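Nuveck (grasp supervisor)

Nuveck is a software layer that supervises grasping in robotic manipulators fitted with two-finger grippers. It runs between a motion planner and the gripper driver, and decides when the fingers start to close, how fast they travel and when a grasp is reported as held, slipping or lost. The first version was written by Þröstur Snorradóttir at Bivberg as a replacement for a set of fixed delays in the company's bin-emptying cells. It was later split into a separate package and is maintained jointly with Gallberg.

Architecture

Nuveck consists of a state machine, an estimator and a logging tool. The state machine has six states: idle, approach, closing, settled, slip and fault. Each transition is guarded by a condition on estimator output, and a transition that does not complete within 550 milliseconds raises a fault. The limit can be changed per tool, though not while a grasp is in progress.

The estimator combines motor current, finger position and images from a wrist camera. Current alone gives poor results with linkage-driven fingers, as the ratio between motor torque and fingertip force changes with the angle of the joint. Nuveck corrects for this with a lookup table generated from the kinematic model of the finger.

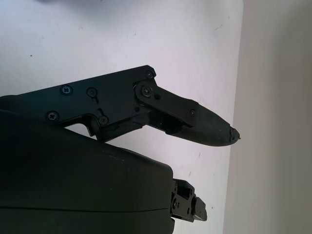

The table is stored with the tool definition and is recomputed when a link length or pivot offset is edited. Friction in the joint is modeled as a constant plus a term that depends on speed – a simplification the manual describes as adequate for slow closing only.

Visual estimation

Camera input is used to find the fingertip contour and compare it with the position predicted by the model. A lasting difference of more than 2 pixels along the closing direction is treated as deflection or calibration drift. Parts of the gripper body that stay fixed in view are masked out during setup. Low contrast between finger and background lowers the confidence value, and below a set threshold the estimator falls back to current and position.

Planner interface

The planner sends a grasp request containing a target width, a force limit and a retry count, which may not exceed eight. Lebrun, an open motion planner, was the first to support the interface directly. Other planners use an adapter that polls the state machine – this adds latency and does not pass on slip events.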